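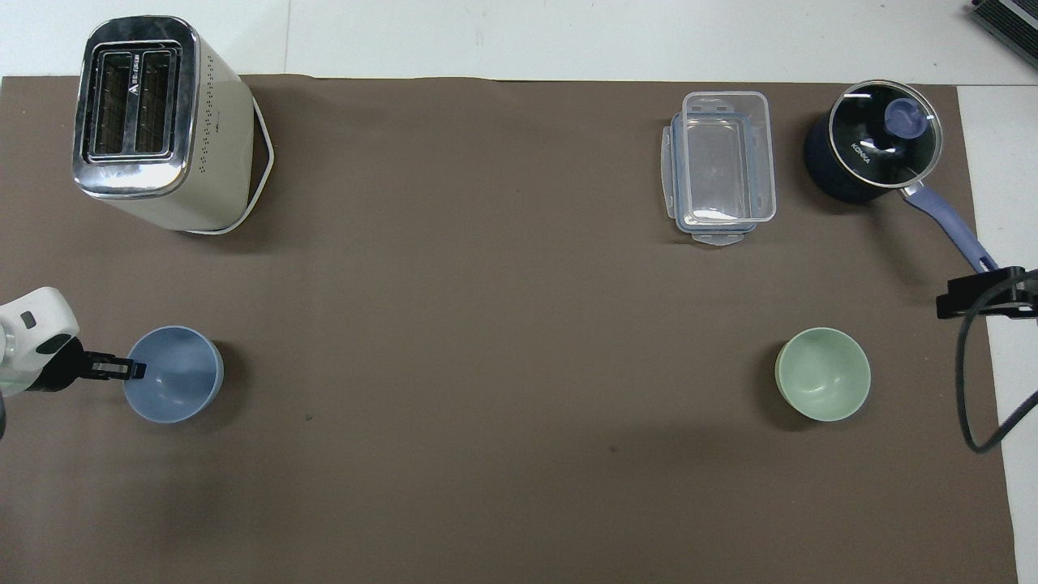

Cream two-slice toaster and clip-tab container on the mat

Bevan Roll-Out Dance Floor

We've been hooked on the Bevan since our first weekend with it at the Carnencombe studio. It's a reversible vinyl floor for ballet, contemporary and character work, black on one side and grey on the other, and it has a lovely slow grip that lets you turn without skating!

Sandrine Royer taught on it all through April, pointe class included, and has asked to keep it. Her seniors like the grey side for rehearsal (easier on the eyes under fluoro lights) and the black for shows.

Rolls are 11 metres long and 75 cm wide, so two people can carry one up a flight of stairs and it'll fit in most station wagons. Lay the strips side by side, leave them overnight to relax, then tape the joins - matching colour tape is included with every roll.

Not suitable for tap or flamenco. Mop with warm water and a neutral cleaner, and please keep rosin off it.

Colour: black/grey
Storage: rolled on the core, never folded
Samples: ask Rekha Bhatia at the front counter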